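Hustmont Whiteboard Surfaces – Frequently Asked Questions
Last updated Sep 6, 2017

What are the boards made of?
Hustmont boards have a coated steel face bonded to a rigid core. The back carries a thin balancing sheet that keeps the panel flat when humidity changes.

Which sizes are in stock?
The standard desk panel is 683 mm by 1031 mm. Larger panels are cut to order and ship from the Hindari warehouse. Cut panels cannot be returned.

Can a board be used flat on a table?
Yes. Support it over its full area. If the tabletop has cable holes or a raised lip, check that the panel does not rock before putting any load on it. Do not let more than 8 cm hang past the table edge.

Are the boards pure white?
No. The matte finish has a slight cool tint, which cuts glare under overhead lights. The gloss finish is closer to neutral. Color can vary a little between batches, so order matching panels together.
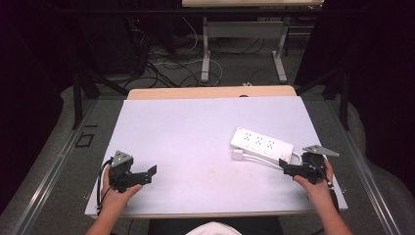 Matte white board laid across a light wooden tabletop.

How do I remove faint smudges?
Wipe with a damp microfiber cloth, then a dry one. If marks remain, use the Skileck cleaner at the dilution printed on the bottle. Solvents, scouring pads and melamine sponges will polish the matte finish and leave shiny patches.

Which markers can I use?
Any dry-erase marker works on gloss. On matte, use low-odor, water-based markers only – alcohol inks sink into the texture and leave ghosting after a few days.

Will magnets hold?
Yes, on both finishes. The edge strip is not magnetic.

How is a panel mounted on a wall?
Use the Pretorius rail kit, sold separately. Each kit has 4 brackets and fits the standard panel in either direction. Screws for drywall are not included.

My panel arrived bowed. What should I do?
Lay it face up on a flat surface at room temperature for roughly a day. If it still rocks, send the batch number and a photo of the edge to Shireen Masilela in product support. The batch number is on the back label, under the bar code.

Is the edge strip replaceable?
Yes – it is held with double-sided tape. Order by panel size and finish.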